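Tuvness Shaggy Plush Throw, Queen Size: My Review After a Long Winter and a Bit of Spring

Posted 19 Jun 2024

I have gone through a lot of blankets in my life, and most of them have let me down in one way or another. They pill, or they shed all over your dark pants, or they look so lovely and fat in the store and then you get them home and they're as thin as a dish towel. So when I ordered the Tuvness throw last October I was hopeful but careful, if that makes sense, and I kept the receipt in the kitchen drawer for a good long while (it's still in there, under the takeout menus).

I paid 63 dollars for mine, which felt like a lot for something I was planning to put on the guest bed. Well, it never did get much use as a guest blanket, because I moved it to our own bed the very first week and that was the end of that!

The bed in our house is where everything lands. I sort the mail there, I fold the wash there, and when it's time to go through the medicines and see what needs refilling, the whole bag gets emptied out on the blanket and I sit down beside it with my reading glasses and a cup of tea. That kind of daily traffic tells you more about a blanket than one night's sleep does.

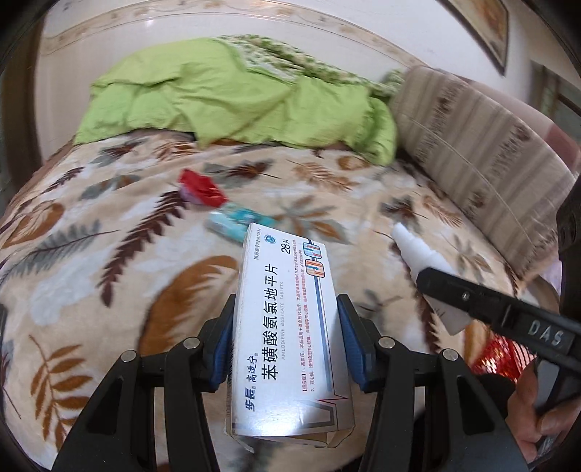 Amlodipine, the box of 28.

A box like that one gets handled so much that the end goes soft and crumpled, and I do wish they made them out of something sturdier, but that's another review. What I wanted to say is that small things stay put on this blanket. The pile is deep enough that a bottle settles down into it and doesn't go rolling off the edge every time somebody sits down. My old Sanix fleece was so slick that I was forever on my hands and knees feeling under the bed for a cap. The other side of that coin is that a loose pill will disappear into the fuzz completely, so please do your counting over a saucer or a tray. I learned that one the hard way.

Now, the pattern. I'll admit I wasn't sure about it from the listing. I thought the big leaves might be too much, and I nearly ordered the plain oatmeal one from Cruickshank, which was 6 dollars cheaper. I'm so glad I didn't. The chocolate brown and the rusty orange on that cream background are just as warm as can be, and there's a soft grey worked in there too that keeps it from looking like a pile of fall leaves.
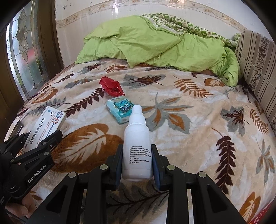 I was also worried it would fight with everything else I own, and I own a lot of patterns! We have a lime-green duvet that I will not give up, and a quilt cover with little green and white squares and cartoons on it, and stripes with tiny flowers right next to the bed. You would think one more print would tip the whole room over, but the browns and tans seem to calm things down. My sister disagrees. She has white bedding and a white rug, so we've never seen eye to eye on this.

Washing has been fine. Cold water, gentle cycle, and I hang it over two chairs because it gets very heavy when it's wet. It came out of the first wash a little matted and I had a bad moment over it, but once it was dry I gave it a good shake and went over it with a soft brush, and the fuzz stood right back up. It shed some that first time and hardly at all since then.

My complaints are small ones. It's too warm for the summer months, the care tag is scratchy and sewn on right where your chin goes (I snipped mine off), and it won't fold down small enough for my linen shelf. Kakutitz makes a lighter one that I may try when the real heat comes.

Four and a half stars from me, and I've already put the wine-colored one on my list.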